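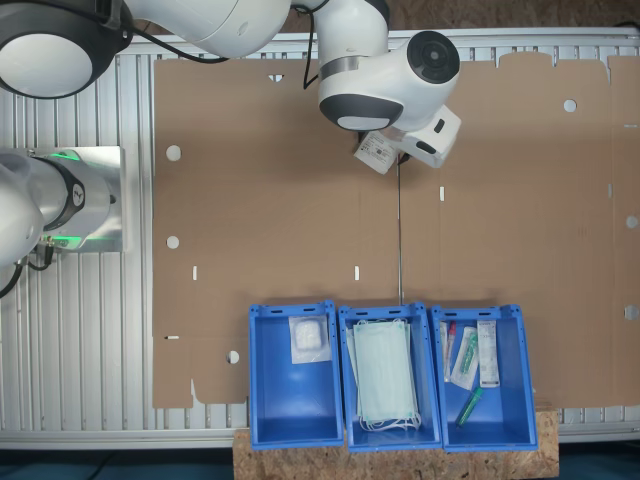

Part 2. Packing and labeling your first parcel

By now you should have the Hurnier label printer plugged in and the Mamness software open on your computer. If the status light on the printer is still blinking, go back to Part 1 and redo the paper step, I had to do it twice myself. Everything from here on assumes a steady light and a roll of labels loaded.

I wrote this for people who sell small things from home: seeds, buttons, guitar picks, whatever fits in a little packet. I've been mailing fountain pen parts out of my spare room for years, and this is pretty much the routine I settled on (with a few fixes from Kristof Verschueren, who tested the whole guide on his own orders and found plenty to grumble about).

Setting up the box size

1. In Mamness, click Supplies, then Boxes, then Add New.
2. Measure the inside of the box, folded up and taped. I know the supplier gives you numbers, but those are often the outside ones.
3. Type in length, width and height, in that order. The program doesn't ask which is which and it won't swap them for you.
4. Weigh one empty box with its tape on and enter that as the tare weight. Mine comes to 97 grams.
5. Give the box a name you'll recognize at a glance, then click Save.

Note: if you leave the tare weight blank, Mamness puts in zero and says nothing. Your postage will come up short and the parcel may come back to you.

Folding the box

6. Lay the blank flat with the printed side down, if there is one.
7. Bend every crease once before you build anything. It feels fussy, but the walls stand up so much better!
8. Fold the short flaps in first, then the long ones over them.
9. Run one strip of tape along the middle seam and let it wrap a couple of inches up each end.

Caution: cut the tape away from your other hand. I use a Goodwin tape gun and its teeth are sharper than they look. Put the cover back on when you set it down.

Filling it

10. Put a layer of crumpled paper in the bottom. Skip this for flat mailers.
11. Place the items in with the heaviest at the bottom.
12. Add the packing slip, folded once, on top.
13. Fill the gaps and give the box a gentle shake. If you hear things sliding, it needs more paper.

Printing the label

14. Put the closed box on the scale and wait for the number to stop moving.
15. Click Orders, pick the order, and click Read Scale.
16. Check the address with your own eyes. Mamness will happily accept a street with no house number.
17. Click Print. The label takes a few seconds, so please don't click again – you'll pay for 2 labels and have to ask for one of them back.
18. Peel and stick it on the biggest side, flat, with no part of the barcode going over a seam or an edge.

Note: don't put shiny tape over the barcode. The counter at Gostside had trouble scanning mine until I quit doing that.

If something goes wrong

Error 496: the program can't find the scale. Unplug it, count to ten, plug it back in and click Read Scale again.

Error 1602: the label size in Mamness doesn't match the roll in the printer. Go to Supplies, then Labels, and choose the right one.

Label prints blank: the roll is in upside down. Flip it over so the shiny side faces the print head.

The error list was checked by Güven Yalçınkaya and last updated Apr 1, 2021. Part 3 covers returns and customs forms.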